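Chapter 7
Buying a Robot That Someone Else Has Already Put Together

In this chapter
What a two-arm kit gives you for your money
How to read a spec sheet without falling asleep
Wrist cameras, overhead cameras and why you'll want both
The breakfast test
Exercises 7.1 to 7.6

7.1 Before you open your wallet

If you've worked through the last six chapters you've wired a motor, burnt out at least one driver board (welcome to the club!) and written enough code to make a single joint wave hello. Good. Now I'm going to ask you to put the soldering iron away for a while, as this chapter is all about shopping.

I used to be snobby about kits. I learned on arms I'd bolted together myself, and I thought anyone who bought a finished one was skipping the fun part. Then I had to get a class of first-years moving real objects by the end of January, and I changed my mind very quickly. A kit gets you to the interesting problems sooner, and the interesting problems are mostly about the stuff on the table.

We'll compare three products all the way through. The Ceritz bench package is two arms, two grippers, a set of cameras and a year of phone support. The Fateren kit is the arms and grippers only, so you bring your own cameras and your own patience. The Tresgate service is a rental, where the supplier sets up the whole cell and takes it away again when you've finished. I've had a go with all three and I have favourites, which I'll try to keep to myself until section 7.5. (I won't manage it.)

7.2 The number on the front of the brochure

Every brochure leads with a number, usually payload or reach, and it's printed in the biggest type on the page. The Ceritz brochure gives a reach of 672 millimetres. Lovely. What I want you to ask is where that reach is measured from, and where it stops. Some makers measure to the wrist, some to the fingertips, and a few are a bit coy about it. Write to them and ask. A decent supplier will answer the same day.

Then go looking for the dull numbers further down: how wide the fingers open, how gently they can close, how long the cables are. Finger opening on the Fateren is 80 millimetres, plenty for a slice of bread held by its edges and hopeless for a big mixing bowl. I once planned a whole term of exercises around a bowl. Learn from me.

Price comes last in my notes, but I know you've been wondering. My quote for the Fateren kit was $2,583 per arm before shipping, with spare fingertips at $200 a set. Buy the spare fingertips. You will chew through them, and waiting on a parcel in the middle of a project is miserable.

7.3 What the gripper can see

Cameras are where kits differ most, and where beginners tend to scrimp. A camera mounted at the wrist travels with the hand, so it gets you close to the work no matter where the arm has gone. You'll be looking past your own fingers all day, and you get used to that faster than you'd think.

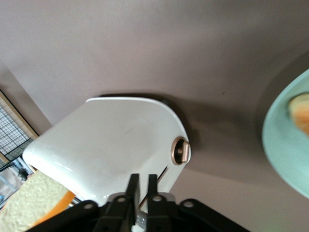 Figure 7.1 Wrist camera view over the toaster. The slot runs down between the two gripper fingers.

Look at how much of Figure 7.1 is taken up by the toaster and the gripper itself. For lining up with a slot, I wouldn't swap that view for anything. The slot and the fingers are both there together, and your software can work out the gap between them without guessing at the rest of the room. The bread at the lower left is out of focus, though, and the plate on the right is only partly in view. If your program needs to know where the plate is, this camera on its own will let you down at some point.

Shiny things deserve a mention too. A glossy white appliance throws highlights back at the lens, and a highlight can look a lot like an edge to simple vision code. Before you sign for a kit, ask whether you can lock the exposure. Two of my three suppliers said yes right away. The third sent me a link to a forum.

7.4 The breakfast test

My favourite trial for any two-arm kit is making toast. It's cheap, everybody knows what a good result looks like, and it mixes easy moves with fussy ones. Bread is soft and changes shape when you squeeze it. Slots are narrow. Plates are flat and sit low, so the fingers have to come down close to the tabletop without bashing into it.

Give yourself a fixed camera for this one. Mount it high enough to get both arms and everything on the table, bolt it down, and put up a rude sign so that no one bumps it.
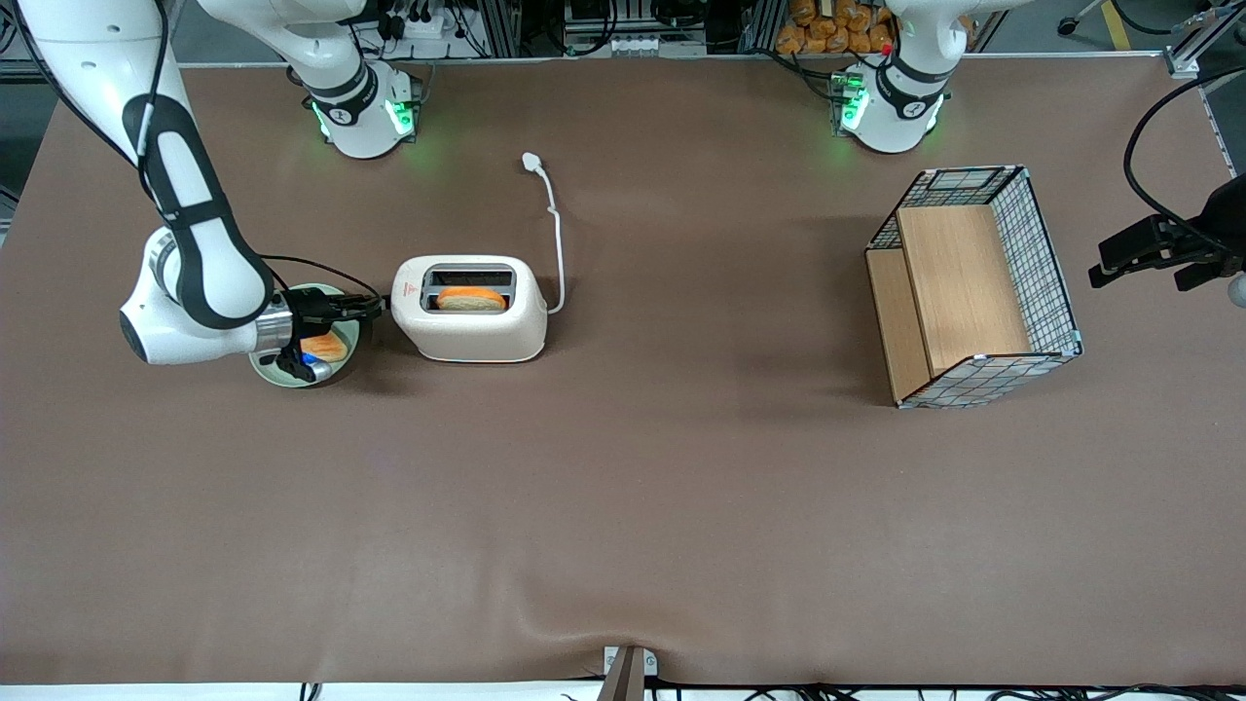

Figure 7.2 The fixed camera takes in the plate, toaster and wire basket, along with both grippers.

See how the right arm is busy at the plate while the other gripper stays well over past the basket? Spacing like that is worth planning for when you lay out your own table. Two arms can get in each other's way, and the cheapest collision avoidance on the market is a bit of bare tabletop between the jobs. I also like all that clear room along the front half. It gives you somewhere to put things when your plan changes, and your plan will change.

Check the cord as well. In Figure 7.2 the toaster's plug is lying loose on the table covering, so this is a handling exercise with no heat in it. Please start that way yourself! Get your moves right with the appliance unplugged, and treat the cord as an object your arm has to stay clear of. The Ndlovu planning software, which we'll install in Chapter 8, lets you draw a keep-out zone around a cord in a couple of clicks.

When you run the test on a demo unit, ask the salesperson to let you drive. Move the plate a hand's width and run it again. Turn the toaster a little. Swap in a thicker slice. A kit that copes with small changes like these is worth more to you than one with a slightly longer reach, and you'll only find out by fiddling.

Exercise 7.1 Pick any two-arm kit you can find a spec sheet for. Write down the reach, the finger opening and the point each was measured from. If the sheet doesn't say, draft the email you'd send to the supplier.

Exercise 7.2 Using Figures 7.1 and 7.2, decide which camera you'd rely on for finding the plate, and which for lining up the fingers with the slot. Sketch where you'd mount each on your own bench.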